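Predberg Long-Handled Spoon, Stainless: Review
October 22, 2018 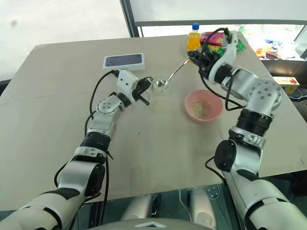 The Predberg is sold by Mirnlow as a bar and measuring spoon, and I bought 2 of them in January for portioning dry goods. Most of my use is small seeds and grains moved from a bowl to a drinking glass or a jar. The handle is thin and long enough to keep the grip well clear of the rim, and the oval bowl fits partly inside the mouth of an ordinary clear glass, so the load can be tipped inward. A small pink plastic bowl works well as the source, with the pale grains heaped in the center. A wide, flat dish makes the last spoonful harder to pick up.

Finish: polished, no burrs on either edge. After 200 washes mine show fine scratches on the back of the bowl and no rust.

Balance: slightly handle-heavy. Left standing in a short glass it will lean, and in a light plastic cup it can tip the cup over.

Accuracy: fair. Over 10 level scoops of sesame the weight varied more than with my Kolletti measuring spoon — the shallow oval is hard to strike level.

The thin handle turns in wet fingers. The Hourani version has a twisted stem and holds better, but its bowl is too wide for narrow jars.

Recommended for transfer and stirring. For measured recipes, use the Kolletti.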